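Nonsense stories need rules. I'll say it again because last month's Rirer prompt got 69 entries and most of them were a guy waking up, a talking animal, a food that isn't a food, a trapdoor into space, the end. I read all of them. Took me most of a Friday and I missed lunch.

I like silly stories. I grew up on them. But a story where anything can happen at any second is a story where I stop caring by line four. If the toaster is the mayor, fine, great, I'm in. Then let me see the toaster be mayor. Budget meetings. Crumbs. Somebody running against it. What I get instead is the toaster is mayor, then the toaster is a whale, then the whale explodes and everyone is in Brerell for some reason, eating hats.

Two rules is plenty. One thing is impossible, and everybody in the story has to live with it. That's the whole trick – most of the good absurd stuff I've read does some version of it.

The entry I keep thinking about was "The Rutwood Ferry." Longest thing in the pile at 2,121 words, and I groaned when I saw the count. A ferry that only carries people who are already on the other side. That's the joke, there is one joke. But the ticket guy has a pension to worry about, and a woman keeps bringing him soup, and by the end I was sort of upset about it? Over a ferry. It never once reached for a random noun.
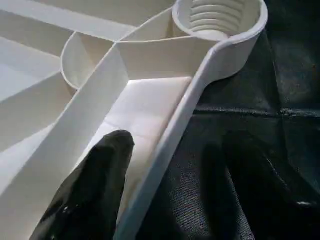
## "But it's supposed to be random"

I know, I know. People tell me this every time. It's round-robin fiction, it's for fun, lighten up. And sure, if you're passing a story around and the person before you wrote a goose in a wedding dress, you deal with the goose. But deal with her! Don't kill her off in your first sentence so you can bring in your own goose. That's just rude, and it makes the whole chain read like eight people shouting in seperate rooms.

Also the food. Please. Somebody decided years ago that long fancy menu items are automatically funny and now every story opens with breakfast. I'm guilty too. My detective Orlandini had an omelet scene that ran 2 pages, and the only reason it got cut is my sister fell asleep reading it. Cutting it hurt for a day, then the chapter was better.

Same goes for made-up words. One is a treat. A whole paragraph of them and I'm skimming for a verb.

So next round, if you're entering, try this. Pick your impossible thing. Write it on a sticky note. Every time you want to add a second one, make the first one worse instead – give it a landlord, give it a cold, make it late for something. If you're still bored after a page then ok, bring in the whale.

I'll be reading them all again anyway. Probaby with lunch this time.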